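Sorting day for the craft cupboard

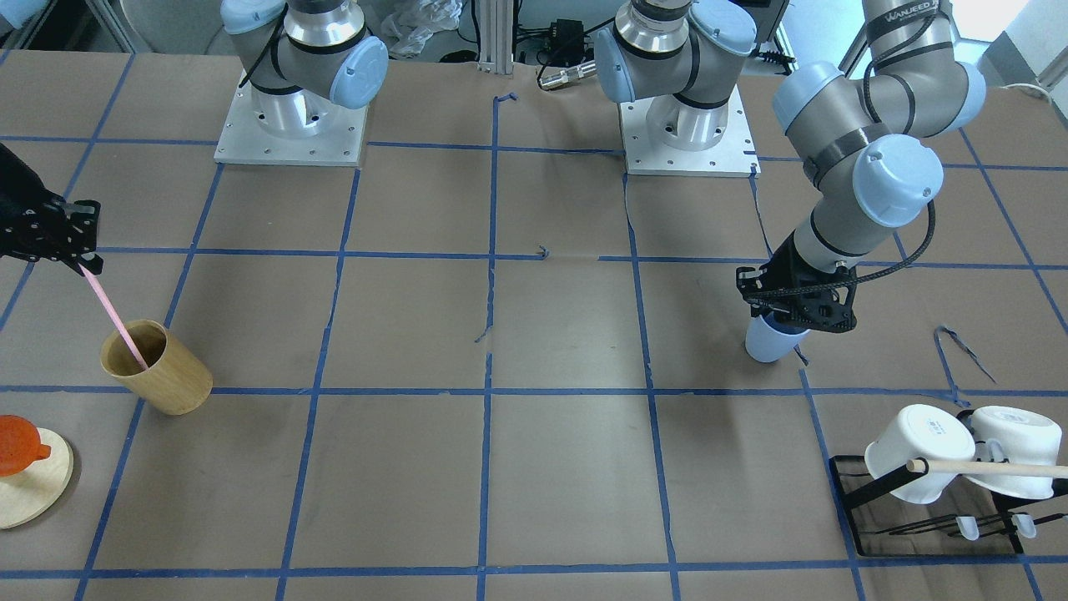 The Owino craft room will be open again in December, and before that we must decide what to keep from the old cupboard. Peninah Langat has made a list of 239 items, most of them small. We cover the table with brown paper and mark squares on it with blue tape, so each kind of thing gets its own place. A bamboo cup is good for the thin sticks, like the pink one, and we would be glad to have more cups of this sort – plain ones, please. Round wooden coasters can come too.

If you can give two hours in the morning, please tell Tumaini Muli. Tea is provided, but bring your own mug.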